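Subject: Re: [Grornley] Damp patch on the north wall, paint or plaster first?
From: Wenceslao Tapia
Date: 4 September 2026

On the Grornley list, Junance wrote:
> Has anyone used limewash indoors over old emulsion? I've got 17
> litres of the Parar stuff left over and a hallway that needs
> doing. Do I have to strip it all back?

Oh, please do try it, you'll love it! I did our back bedroom and the stairs last winter and I'm still walking in there just to look at the colour change as the sun goes round.

You can't put it straight over emulsion though. It needs something to soak into, so either get back to bare plaster or use a mineral primer (two coats, and leave it overnight between them). I scraped the stairs and primed the bedroom, and the stairs came out better, softer somehow. 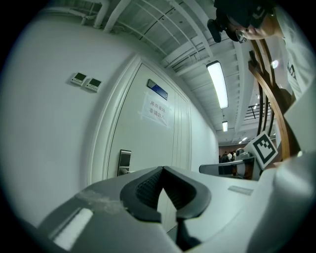
Plain white wall, on the left.

Thin coats! Mine went on like milk and looked dreadful, all streaks, and I nearly gave up after the second. By the fourth it was lovely. Damp the wall first with a garden sprayer, work in big loose crosses and keep going until you reach a corner, or you'll get a line where you stopped for tea. I have one of those behind the door.

Goggles as well, it really stings.

I've got 8 big brushes here if you want to borrow a couple in September.

Wenceslao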